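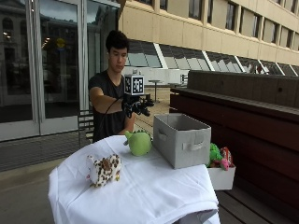

Plush toys and a fabric storage bin on a cloth-covered table, outdoors.

Toy storage bin

A toy storage bin is an open-topped container for keeping soft toys together. Fabric bins are sewn from cloth, often over stiffened side panels, and many have a loop handle on the front face by which the bin is pulled from a shelf. Rigid boxes hold their shape better when overfilled but cannot be folded flat.

Use

Plush toys compress under light pressure, so the capacity of a bin is greater for them than for hard toys of the same size. Large items are placed first and small ones fill the gaps. Toys with spikes, snouts or stubby limbs are laid with these parts inwards. The Bundia, a square pattern sold in Vastport, has a side of 23 cm and weighs 269 g.

Outdoor sorting

Sorting is sometimes carried out on a terrace, where toys may be aired before they are put away. A cloth keeps them off bare surfaces. Pale fabric in strong daylight can hide light soiling, and is best checked in shade.

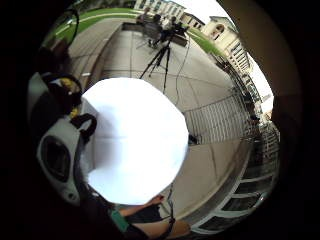 Aparecida Rocha
Contributing editor, household articles

Care

Fabric bins are brushed out and wiped with a damp cloth. Handles are checked at the seam, the usual point of failure. Bins are stored dry.

See also: Basket; Shelving; Soft toy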